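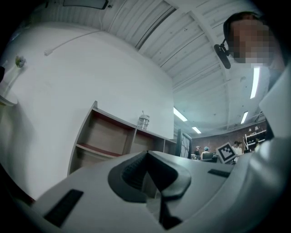
A headset microphone on a thin boom.

The Short Distance

Most complaints about bad sound on a call are filed as network faults. Marnico, a firm that runs telephone support for regional utilities, kept every such complaint from its home-based staff for one year, ending last December. There were 1326 of them. Fewer than half matched any recorded loss of data on the line. The remainder came from connections that were, by every measure the network team had, in good order.

Hiu-tung Hsueh was hired to look at the remainder. Her background is in room acoustics, mainly courtrooms and lecture halls, and her report treats the home office as a very small lecture hall with one talker and a listener whose ear is placed wherever the microphone happens to be.

That placement decides most of the result. In open air, the level of a voice drops by 6 decibels each time the distance from the mouth doubles. The reflected sound in a furnished room drops far less, and past a certain point hardly drops at all. A laptop microphone at arm's length therefore receives a mixture in which the room has a large share. A boom microphone near the corner of the mouth receives mostly voice, and the gain can be turned down accordingly, taking the fan and the street down with it.

Hsueh recorded 46 workers in their own rooms, reading the same 600 words twice, once into the laptop and once into a headset. Listeners at a second site wrote down what they heard. With the headset, scores hardly varied from one room to another. With the laptop, they varied a great deal, and the ranking of the rooms was close to what could have been predicted from the amount of bare wall.
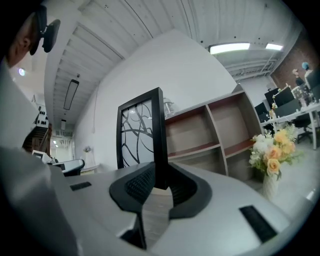 Bare wall and bare desk behave differently. A desk is close and lies directly below the talker, so its reflection arrives within a few thousandths of a second of the direct sound. The ear does not hear this as an echo. It hears a change in tone, a hollowness, as some frequencies are canceled and others reinforced. When the talker leans forward to read a document, the path lengths change and the hollowness moves with them. Several of the complaints in the Marnico file describe a voice that "goes in and out," and Hsueh attributes a good part of these to people reading from paper on the desk.

Walls act later and for longer. Their reflections fill the short gaps between syllables, and weak consonants such as f and th are the first to go. Curtains and upholstery help at high frequencies. Framed prints behind glass do nothing useful, though they are often hung with that hope. Thin foam panels absorb some of the upper range and leave the lower voice range where it was, so the room sounds duller without becoming much clearer.

Then there is the processing. Calling software tries to remove steady noise and room sound, and it does this by estimating which parts of the signal are speech. Given a clean input, it has little to do. Given a poor one, it makes errors, usually at the starts of words. Hsueh ran her recordings through Drullano and Jemumness, the two calling packages used at the firm, with suppression switched off and then at full strength. Full strength lowered the background in every laptop recording. In the most reflective rooms it also lowered the word scores.

The position of the boom matters more than the price of the headset. Directly in front of the lips, the capsule picks up bursts of air on p and b. Too far along the cheek, it loses high frequencies, which travel forward from the mouth. Hsueh's instruction sheet specifies a point slightly to the side of the mouth and just below the lower lip – a position that most booms reach and that most wearers abandon after the first drink of coffee.

Marnico has now issued headsets to a first group of 100 employees, along with the sheet. The network team still receives the complaints, but the form has a new field, placed above the one for connection speed, asking which microphone was in use.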